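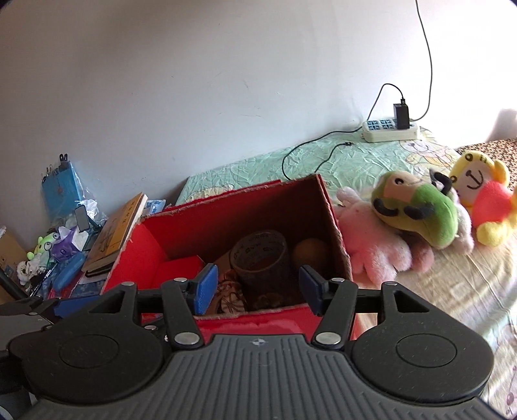 Open red cardboard box, Arudthorpe Mill open day

My sister and I had been meaning to go to the open day at Arudthorpe Mill for years, and every year something got in the way (a wedding, a flooded kitchen, and once we simply drove there on the wrong weekend and had a very nice lunch instead). So when August came around and the calendar was clear for once, we filled a thermos, put the good walking shoes in the trunk and set off early enough to be there when the gates opened at ten.

The mill sits at the bottom of a steep lane just outside Tadirlow, where the river bends, and you smell it before you see it, a warm, slightly sweet smell like a laundry room with a bale of hay in it. They have been making paper and board on the same spot since 1817. The date is carved over the old office door, with the last 7 squeezed in so tightly against the molding that I think the mason must have started his numbers too far to the right. I took to the place right away.

We were put in the second tour of the morning, 22 of us, with a retired machine man named Eifion Eynon leading. He worked at Arudthorpe for 33 years, and he has the kind of voice you get from talking over machinery all your life, so even those of us at the back heard every word, and so, I expect, did the first tour. He started us in the rag loft, a long room under the roof with windows down both sides, where women used to sort and cut old linen before wood pulp came in. The floorboards are worn into shallow dips where the sorters stood. You can put your feet in them, and just about everyone did.

From there you go down an iron staircase (hold the rail, it is steeper than it looks) to the beater room. The beaters are big oval tubs with a heavy roller at one side, and the pulp goes around and around until the fibers are the right length and have softened enough to lock together. Eifion scooped some out in a glass jug and passed it down the line so we could all hold it up to the window. It looked like thin oatmeal. He told us the old beatermen judged it by feel, pinching it between finger and thumb, and that he never fully trusted the gauge himself, even after it was proved right several times in a row.

Then came the part I had been waiting for, the vat house, where they still make sheets by hand on open days and for a few special orders. Eluned Gough was at the vat. She dips a wooden mold into the water, brings it up level, gives it one shake forward and back and one side to side, and there is a sheet of paper lying on the wire. The whole thing takes less time than it took me to write that sentence. Her partner at the bench, Bohdan Kovalchuk, takes the mold, turns it over onto a damp felt with a sort of rolling press, and hands it back while she is already lifting the next one. They hardly looked at each other. I could have stood there all day, and my sister says I nearly did.

Visitors were allowed to try, and I would urge you to get in line early, as it grew very long by noon. My sister's sheet came out thick at one end and nearly see-through at the other. Mine had a drip in it, from where I let my sleeve trail across the wire. "Papermaker's tears," Eluned said, and told me that those drips have had that name for longer than anyone can remember. I was so pleased with the phrase that I kept the sheet, drip and all, and it is drying on top of the bookcase as I write.

Lunch was in the old stable block. There was leek soup, a good cheese pie, and a fruit bread that had sold out by the time we reached the counter, though the kind man ahead of us broke his slice in half and shared it. We ate outside on the wall by the millrace. It was one of those soft gray days when it never quite rains, and there were wagtails hopping about on the stones.

In the afternoon we did the finishing house, which I had expected to be the dull part and which I liked almost as well as the vats. This is where the paper is sized, pressed and counted, and where the heavier board is scored and folded for boxes. Tudur Craddock, who runs the board side, had laid out samples on a long table and let people bend them back and forth to feel the grain. Board folds cleanly in one direction and cracks in the other, and once he had shown us, I went home and tested every cereal box in the pantry. He folded a small carton flat to finished while talking about something else entirely, his fishing I think. There was also a rack of color swatches, with a deep red called Jinton that was mixed for a chocolate maker long ago and is still ordered now and then. I asked for a scrap of it and was given a generous handful.

Upstairs is a little museum, just two rooms, and please don't skip it. Ynyr Gethin looks after the watermark collection and he will happily pull out drawers if you show the least interest. My favorite was a watermark of a heron with only one leg. He held it up against the light box and we argued in a friendly way over whether the other leg was tucked up or had been forgotten by the wire worker. He also showed us the wage books, with every name in the same sloping brown hand, and pages where the ink ran when the river came in.

We finished in the shop, as one does. I bought writing paper, a bundle of offcuts for my neighbor's children, and a blotter I don't need. My sister bought ink.

Some practical things, if you are thinking of going. Parking is in the field across the bridge and the ground is soft, so leave the nice shoes at home. The rag loft and the museum can only be reached by stairs, but the vat house and the finishing house are both level with the yard. The full tour lasts 90 minutes and the beater room is loud, so bring something for small ears. Dogs are welcome in the yard and not indoors. The mill is closed to visitors on a Monday, and outside the open day you need to write ahead for a tour.

We drove home the long way, over the top, with the windows down and my damp sheet of paper lying flat on the back seat between two felts that Bohdan had lent me. I have promised to mail them back this week.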